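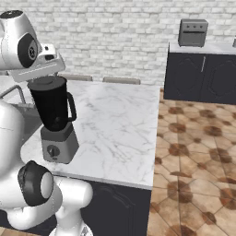 The lid fault came back in October, after I had written it off as a friction problem. Short version for anyone running the Mutholm kitchen set in simulation: check the collision mesh on the blender before you touch the controller.

The task is simple. The arm moves over the lid, descends, closes, and lifts the lid clear of the jar. In 20 runs with the default settings, 7 ended with the arm stopped on a joint torque limit and the whole blender hanging from the gripper, base included. In simulation that costs a reset. On hardware it would mean a motor base swinging off a counter, so I count it as a safety fault and log it that way.

I lowered the grip force first. No change. Then I cut the descent speed by 15 percent, which made the runs longer and the failures identical.

Donnie Crichton asked me to plot contact points instead of forces. The fingers were closing on the lid where they should, but the lid's collision shape was a convex hull that extended down into the jar wall. The two bodies overlapped at rest. The solver pushed them apart on one step and locked them together on the next, and the lift took everything with it.

I replaced the hull with six convex pieces and left a small gap at the rim. The torque stops are gone so far. Runberg's importer still rebuilds the single hull on every export, so the fix has to be reapplied by hand. I've filed that with them and have no reply yet.

Still open: the stop leaves the gripper closed with the load raised. It should lower first, then hold.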